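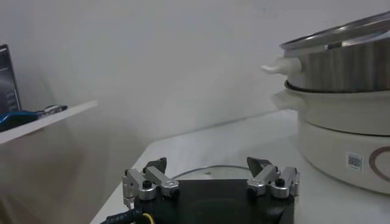

Section 4. First set-up of a reconditioned pallet truck scale
Applies to: Plamell hand pallet truck with built-in scale, sold used
Revised January 2021

4.1 Before you start

The truck was sold to you as "tested and ready to work." Treat that as a claim. Whoever tested it did so in a different building, on a different floor, before it was strapped to a pallet and driven across the country. The steps below take one person most of a morning.

You will need:
Certified test weights, 500 lb in total
A level, two feet or longer
The key for the battery box (taped inside the handle cover)
A notebook, or the blank log page at the back of this manual
A clean, flat patch of concrete

Do not use a bag of cement, a pallet of paper, or a coworker as a test weight. Printed weights on packaging are good enough for shipping and no good for this.

4.2 Checking what you were sold

1. Find the data plate on the pump housing. Copy the serial number into the log and compare it with the one on your invoice. If they differ, stop and call the seller.
2. Look at the edges of the data plate. Fresh rivets on an old frame may be harmless, but ask who put them there.
3. Turn the indicator on. Hold the MENU key until CNT shows. The reading is the number of weighings since the counter was last reset.
4. Write the number down.

Note: The counter can be reset from the service menu without leaving a trace. One truck came back to our shop with 994 on the counter and load wheels worn almost to the hub. Another showed 3,576 and was in far better shape. Go by the wheels, the bushings, and the fork tips. The counter is a hint.

5. Lower the forks all the way and check the underside of each tip for bright scraped metal. Light scraping is normal. If the metal has been ground or welded, do not use the truck for weighing.

4.3 Battery

1. With the indicator off, unlock the battery box and slide the battery out.
2. Check the terminals for white or green crust. Clean with a dry brush.
3. Charge until the charger light turns green, then leave it on for another two hours. A green light on an old battery tells you the charger has given up pushing, and little more.
4. Refit the battery and lock the box.

CAUTION: Use only the charger listed on the box lid. Several adapters fit the socket. Most of them are the wrong voltage.

If the low battery symbol comes on within one shift of a full charge, replace the battery. Ignore advice to "cycle it a few times." Gerrit Baloyi in our service department has been trying that on returned batteries for years and has yet to hand one back as fixed.

4.4 Zero and level

1. Park on the concrete. Check level along the forks and across them.
2. Raise the forks clear of the frame, with nothing on them.
3. Wait for the display to settle, then press ZERO.
4. Pump the forks up another two inches. The display should still read zero.
5. Lower, raise again, and look once more.

If the reading moves between steps 4 and 5, a load cell cable is probably pinched under the left fork cover. Pressing ZERO until it behaves will hide the fault for the rest of the day.

4.5 Load test

1. Place all the test weights over the load wheels at the fork tips. Record the reading.
2. Move them to the middle of the forks. Record.
3. Move them to the heel, close to the pump. Record.
4. Repeat all three with the weights on the left fork only, then on the right only.

WARNING: With weight on one fork, raise only as far as needed to clear the floor, and do not roll the truck. Keep your feet out from under the load.

Every reading should agree with the test weights to within two scale divisions. If all the readings are off by the same amount, go to Section 6, Calibration. If one corner is off and the others are fine, calibration will not cure it. Error code 154 during this test means one load cell has dropped out.

4.6 About the certificate

The paper in the document pouch shows that the scale read correctly on the day of the test. It does not cover freight damage, and it does not make the truck legal for trade where you are. If you sell goods by the weight this scale shows, ask your state weights and measures office before the first sale. Do not take the seller's word, or ours.

Keep your own readings from 4.5 with the certificate. Repeat the test after one month, and again any time the truck has been dropped, hit, or lent out.

Questions on this section: Maj-Britt Lie, Parts and Service. Have the serial number and all nine readings ready when you call.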